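Unpublished and Hard-to-Find Mathematics: Frequently Asked Questions

We run the Clenau Loose Papers List, a catalog of preprints, lecture notes, theses and typed handouts that get cited in the literature and then can't be found by anyone who wants to read them.

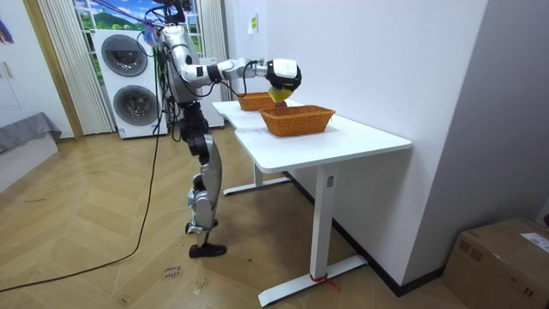 The list has 600 entries at present. We hold scans of fewer than half. The rest are there because someone cited them, and a citation is enough to get in.

What counts as a loose paper?

Anything mathematical that was circulated but never properly published. Seminar notes, mimeographed course handouts, "to appear" articles that never appeared, letters with a proof in them, second volumes of works that only have a first volume. Our largest single category is "in preparation," and some of those have been in preparation longer than our readers have been alive.

Published work in obscure journals doesn't count, however obscure. Ask a librarian. They are better at it than we are and they like the exercise.

I've found a citation to something that isn't on the list. What should I send you?

The full reference as printed, the paper it was printed in, and the page number. Please copy it exactly, misspellings included. We once spent a whole September looking for a set of notes on "Broner rings" before someone noticed that a second paper cited the same notes, with the same title, as being on "Boolean rings." The entry now lists both, and we get mail about Broner rings to this day.

Can you send me a copy of item such-and-such?

If the entry is marked "scan, open," yes, and you can download it without asking. If it's marked "scan, restricted," we have it but the author or the estate has asked us not to pass it around. We can confirm a theorem number or check the wording of a statement for you. We can't read you the whole thing over email one lemma at a time, though people have tried.

If it's marked "reported," someone told us they have a copy. We'll forward your message to them. Whether they write back is between you and them.

What does "ghost" mean next to an entry?

It means we think the item was never written. We don't use the label lightly. To earn it, an entry needs either a statement from the author or a chain of citations that all lead back to one remark in one footnote. There are 39 ghosts on the list. Four of them are cited for results that other people's theorems depend on, and yes, we have told the people concerned.

Occasionally a ghost turns up in a filing cabinet and we take the label off. We enjoy this more than we probably should.

The author is still living. Shouldn't I just ask?

Please do, and do it before you write to us. Keep the message short. Say which item you want, where you saw it cited, and what you need from it. Authors of old notes tend to be embarrassed by them, and a specific question ("is Proposition 4 proved there?") gets an answer far more often than a request for everything in the attic.

Give it a month. Then send one reminder. After the reminder, stop.

The author has died. Who do I ask?

Try former students first, then coauthors, then the department where the author last taught. University archives are worth a letter, but check their online finding aid beforehand -- the good ones list papers box by box, and an archivist will be much happier to look in box 12 than to look in "the boxes." Go easy on family members. They may not know which of the papers are mathematics and which are tax returns, and with some mathematicians the handwriting doesn't settle it.

What are the Moffat numbers?

They're our catalog numbers, named after the building where the list was first kept on index cards. They run in order of when we added an item and mean nothing else. A low Moffat number is not a mark of quality. We bring this up because we have now seen one on a CV.

Can I cite something I've only seen on your list?

You can cite our entry, as evidence that the thing is said to exist. Please don't cite the thing itself unless you have read it. Half of our entries were born that way. If you're relying on someone else's account of what the notes say, write "cited in" and name the paper. Referees seldom object, and the next person down the trail will be grateful.

I have a box of old preprints. Do you want it?

Send us a list of authors and titles before you send any paper. We had a parcel of 200 preprints arrive unannounced, all but a handful of which had been published decades ago in journals every library takes. Postage was due on it, too.

If you can scan things yourself, plain black and white is fine for typed pages. Use grayscale for anything with pencil in the margins. Don't skip blank backs if the pages are numbered, and don't straighten out the page order even when it is plainly wrong. Sometimes the wrong order is how everyone read it.

What about copyright?

Unpublished does not mean free. The author, or whoever inherited the rights, decides whether we can post a scan. If something of yours is up and you would like it down, write to us and we'll take it down first and discuss it later.

How is the Drullska index different from your list?

Drullska covers problem collections and contest material only, and it's organized by problem. We're organized by document. There's some overlap, mostly in handouts from problem seminars, and we swap corrections with them a few times a year. If you're hunting for where a puzzle first appeared, start there.

Can you tell me whether the proof in an unpublished note is correct?

No. We can tell you whether page 7 is missing. It often is.

How long until I get a reply?

Two or three weeks during the semester, longer in summer. If your question is whether we've located the second volume yet, we haven't, and we will put it at the top of the home page when we do.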